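Speaker notes: A Place for the Toothbrush
Priltdale Home Evening, Tuesday, 7:30 p.m.
Slot: 50 minutes, including questions. Leave the coat on the chair, not on the lectern.

OPENING

Good evening. Wait for the chairs to stop scraping.

I was asked to talk about storage. I have given a storage talk before, in Asham, with a slide for every kind of hook, and a man in the second row fell asleep so completely that his neighbor moved the handouts off his lap. So tonight there are no hooks. Tonight we're doing a table, a box and a toothbrush, and if you feel shortchanged the coffee is free.

(Pause. If no laugh, go straight on. Do not explain the man.)

Start with the table. Ask for hands: who can see the top of their kitchen table at this moment, in their mind? Who can tell me what color it is? People get the color. Then ask which way the grain runs. Watch them look at the ceiling.

I bought a Nimer table for its grain. I stood in the showroom and stroked it like a horse. Within a week it was under the mail, and I next met the grain in October, when I spilled something and had to move the mail. 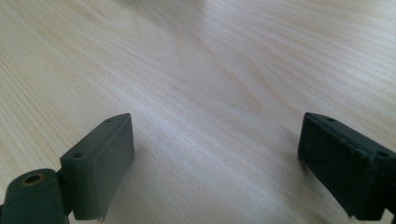 Slide 2. Pale wood, with the swirl near the middle.

Let them look at the grain for a bit. Resist talking. Count to 5 silently, lips closed (they weren't closed in Asham).

Then: a tabletop is the most expensive shelf in the house. We pay for the wood and then use it to hold up a flyer for gutter cleaning. I kept a gutter flyer for most of a year. I live in an apartment.

PART ONE: THE LIGHT TEST

Get down low and look across the table toward the window. Pale wood with a bit of sheen goes whitish where the light hits it, and you lose the pattern there. You also see every crumb. Do this in the morning, when you still have some goodwill toward yourself.

Wipe along the grain. I have no evidence for this. My grandmother did it and she was frightening, so I do it.

If someone asks about oil versus wax, say it depends on the finish and to read the leaflet that came with the table. They will say they've lost the leaflet. It's in the drawer with the gutter flyer.

PART TWO: THE BOX

Say clearly: one box. The audience will want a set. The shops at Sales Corner want them to have a set too, with matching lids, and I have that set. It lives in a larger box.

The box I like is plain white plastic, squat, with no top. A lid turns a box into a decision. You hold the toothbrush in one hand and the lid in the other and suddenly the edge of the sink looks very reasonable.

Open top, toothbrush stands in the back corner, bristles up. You can see it from across the room. Mine is blue. Pink is better, frankly, since you will never mistake it for a pen. (I have mistaken the blue one for a pen. If the room is warm, tell the story about the parking form. If not, skip.)
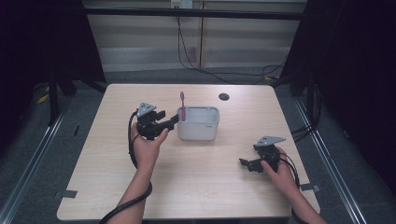
Now the hard bit, which is leaving the rest of the box alone. A box with one toothbrush in it looks like an invitation. By the weekend it will have a battery in it, and a key to something, and one of those little hex wrenches that breed in the dark. I cleared out my last box and wrote a list of what came out. I won't read it. It ran to 300 words and the toothbrush wasn't on it.

Rule, and say it twice: the box is allowed to have room in it.

Somebody will ask why the toothbrush is on a table in the first place. Fair question. Answer: because everything is on the table in the first place. That's where things go while we think. The trick is to do the thinking while you're still standing there.

PART THREE: PRACTICE

I recommend rehearsing. I realize how this sounds. Sit down, put the box in the middle of the table, take the toothbrush out, put it back. Both hands, then just the one you don't like. Do it until it's boring. My own sink was a disgrace until I had bored myself into tidiness, and it took longer than I'm going to admit in Priltdale.

(Drink some water here. Cap back on.)

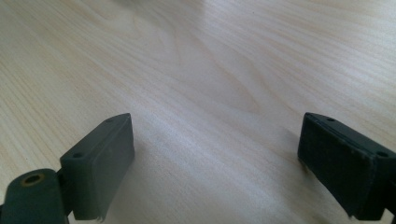
When the practice is over, put your palm flat on the wood. Go on, do it tonight. You'll find a sticky patch you didn't know about. Mine was jam, or had been.

QUESTIONS

Likely ones:
Does this work with children? It works near children.
What about electric toothbrushes? Heavier. Get a box that doesn't tip, and keep the charger out of it.
Where did you get the shirt? Ignore.

Raffle after questions. First ticket to try is 884, which is mine, so draw again.

Handouts are by the door. Please take one and put it somewhere other than your table.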